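May 21, 2018

**Old lime on Gisler Street gets a reprieve**

Well, I didn't expect to be writing this one! The big lime at the top of Gisler Street is staying. The district council has turned down the application to fell it, and the tree will have a crown reduction in the autumn, once the birds have finished with it.

If you've missed the whole saga (lucky you), it goes back to March, when a limb came down in the wind and landed across two parking bays. Nothing was under it, thank goodness, but it gave everyone a fright, me included, as I'd walked past with the dog that same morning. A felling notice went up on the lamp post within the fortnight. I thought that was a bit quick, and so did plenty of you, judging by my inbox.

The petition closed with 501 names on it, which is very good going for a street as short as ours. I signed it outside the chemist's with a pen that barely worked.

What seems to have settled things was the second survey. The first one was done from the ground and marked the tree as "poor". For the second, the council brought in Okham, the tree surgeons from over the hill, and Ubaldo Palumbo spent most of a day up in the crown on a rope. I stood and watched for far too long and my tea went cold on the wall. He found decay where the lost limb had torn away, but the main trunk tested sound all the way round, and the roots on the pavement side are in better shape than anyone had guessed. He told me he'd take the long, heavy limbs back on the road side, clear out the dead wood and leave the rest well alone. "It's had a bad haircut or two in its time," he said, "but there's nothing here I'd lose sleep over."

The work has been priced at £2,824, and that includes taking away the brushwood and grinding out the old cherry stump by the bus stop, which has been tripping people up for years. Felling and replanting would have cost more, so I'm told, although I haven't seen that figure written down and I'd quite like to.

The tree is 98 years old, going by the parish planting book, so it was put in just after the first war along with a row of others. It's the last of that row. The council is also going to look at a protection order, and I'll put the date of that meeting up here as soon as I have it.

A couple of practical bits. The road will be down to one lane while the climbers are up there, and the bays outside the bakery will be coned off. If you'd like some of the chippings for your borders, they'll be left in a heap by the allotment gate – bring your own bags, and please leave some for the rest of us! Larger logs are already spoken for, so do stop asking me. I haven't got any. 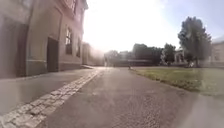
Rongrong Long wrote in to say she's delighted about the lime, but wants to know who is going to check on it after the work is done, as the last inspection before the limb fell was years ago and she thinks it should be looked at every other spring at the very least.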